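Four days on the Clelgate path, before I forget it all

June 2025

Quick one as the washing is on and I've got to be out by six. A few of you asked about the Clelgate walk so here are my notes, more or less in order. Not polished. Sorry.

Getting there

Train, then the little ferry from Sabbagh. Two sailings a day out of season and I nearly missed the second. The ticket hut shuts for lunch without warning so buy your return while you can. Crossing was flat calm going over and horrid coming back - sit outside, at the back, eyes on the land. I ate ginger biscuits the whole way and that helped a bit.

Sabbagh itself I'd give an afternoon. Harbour, one decent chip shop, a bookshop that smells of dog. Nice enough. The bus up to the start of the path goes from behind the church and not from the stop marked on the map, which cost me an hour.

Days one and two

First day is all up. 561 metres to the top of Osirlow, and you feel most of it because the path doesn't bother with bends, it just goes at the hill. Wind at the top. Lovely view for two minutes then cloud. Had my sandwich behind a wall and carried on down to the hostel in drizzle, knees complaining, thinking about soup.

The hostel is fine. Bunks, hot showers if you get in early, a drying room that doesn't realy dry. Earplugs!
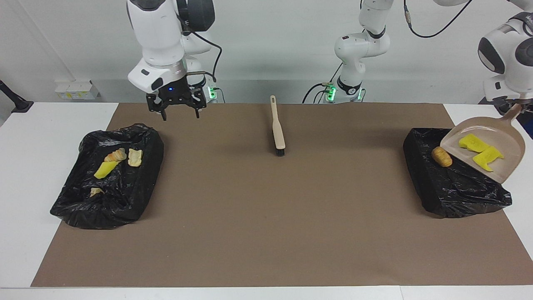 Packing was where I went wrong, same as ever. Took three jumpers and wore one. No waterproof cover for the rucksack, so by the second morning my spare socks were soaked through and I was cross. What you want is black bin bags, like the two spread open on the brown paper there, one to line the rucksack and one for muddy boots on the bus. They weigh nothing. Line the bag first, then pack into it, then twist the top and tuck it down. I bought mine at the village shop on day two and everything was dry from then on. Also take a hat. I didn't.

Day two is the best of the lot, all along the cliffs, easy walking, thrift everywhere and hardly a soul about. Two steep bits where streams come down to the sea. Take your time on the second, the steps are slimy. I had a long sit on the beach below and got sand in absolutely everything.

Days three and four

Woods, mostly. Then Hundetti, which is a hamlet with a pub and a phone box full of paperbacks. The pub does food until eight and they mean it. I had a pie, then a second pudding, no regrets. Rooms upstairs are small but the bed was the best of the week and they'll do you a packed lunch if you ask the night before.

Last day is short, flat and a bit dull to be fair. Farm tracks and a mile and a half of road with no pavement. You could skip it and get the bus from Hundetti. I walked it out of stubborness and got a blister for my trouble.

Would I go again? Yes, but in January maybe, when the hostel's half empty and the cliffs are wild. Check the ferry first as they cut it right back in winter and it stops altogether in bad weather. 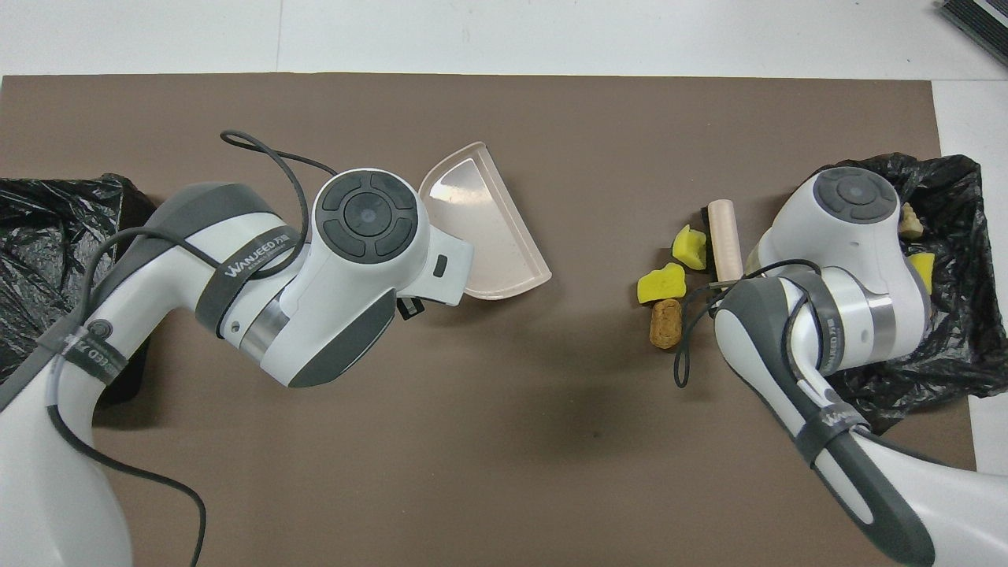 What I'd take next time

One jumper. The bin bags. Better socks, and plasters that stick. A paper map, as my phone had no signal between Osirlow and the pub. Cash for the bus, they don't take cards. Swimming things, I was so annoyed about that beach.

Right, washing's done. Ferry times in the next post if I can find where I wrote them down.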